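Re: [shim-users] Policy stalls when both grippers close on the same sheet
From: Joon-young Yang
To: shim-users

Yi-an Son wrote:
> We see the bimanual policy hang after the second grasp on Kadent.
> Both arms report in position, the planner returns nothing, and the
> log repeats "no feasible chunk". Same checkpoint was fine in November.
> Is this the Isness mask or the controller?

Neither, I think. I went through your log and then tried the same checkpoint on the Mevomcombe cell with current Shim. 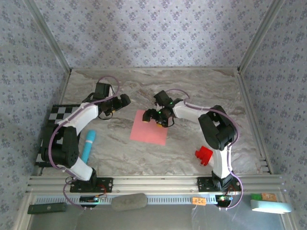 The mask node publishes at a fixed input size of 256 and the planner takes the largest connected region as the target. With the default hue window that is fine for the pink sheet while it lies flat, even with the right gripper over one corner of it. I did have to narrow the window a little to keep the red plastic piece on the right out of the mask. If you have anything red on the surface, check this first.

The failure comes later. Once both grippers hold the sheet, the visible region changes shape and the planner still fits a square to it. The fit residual goes over the limit, the target is dropped, and each arm waits for the other. The controller is behaving correctly – it has no setpoint to follow.

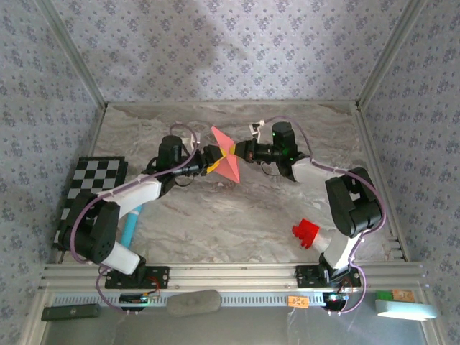
Issue 411

I have opened the above with a minimal config. The bowtie outline between the grippers is a fair test for any replacement fit, as no square comes near it. Proposed changes are:

- skip the shape fit when both grasp flags are set
- hold the last valid target for 2 planner cycles before dropping it

The second alone hides the fault on short moves, so please test with both. I have not looked at the checkerboard extrinsics on your side – if they are stale you will get an offset, but it should not hang.

Yi-an, could you send the planner section of your config?

Joon-young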